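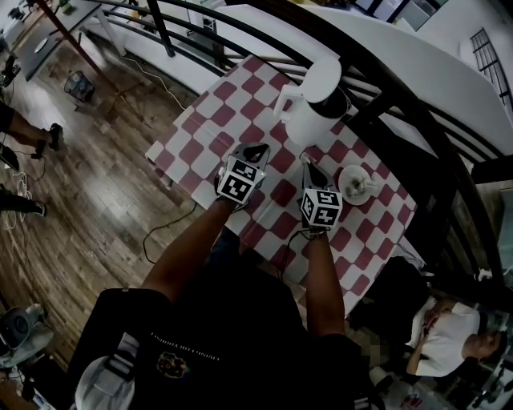

The tea table at the Gronum open day, with a gripper in each hand.

Open day at Gronum: our members try the grippers

On June 12, 2026 a small group from our club visited the Gronum workshop, where people teach robots to do simple jobs at home. We were 8 visitors and we were received very kindly by Chiamaka Idahosa, who organizes the demonstrations there.

I expected to see a robot arm on a stand. The main work is done by people. A person holds two grippers and does an ordinary task with them, and the movements are recorded so that a robot can learn from them later. The white cubes on the grippers carry black and white square patterns, and these help the computer to know where each hand is in the room.

The task for our visit was the tea table, with a white kettle and a small plate on a checked cloth. Somtochukwu Onyeka explained to us that they repeat one task up to 100 times, and that every small change in the place of a cup is useful to them. He asked us not to hurry. A slow and steady movement is better for the recording than a quick one.

After the explanation each of us had a turn of 7 minutes. I must say that it is harder than it looks. With my own fingers I can feel how strongly I hold a thing, but with the gripper I had to watch all the time. My neighbour on the bus had the most patience of all of us and she was invited to come again.

We also saw what a gripper's own camera sees. The picture is round and bent at the sides, so the mug looks very big and the person behind the table looks far away. On the cloth one can find the tall white mug with its metal lid open, and a plate with a crumpled wrapper or tissue on it.
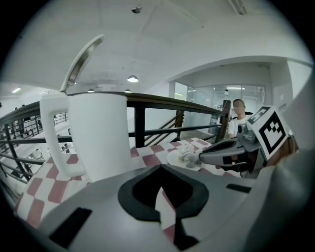
Next visit

We would like to go again with a second group. If you are interested, please write your name on the list at the front desk. Wear comfortable shoes, as you will stand for most of the visit.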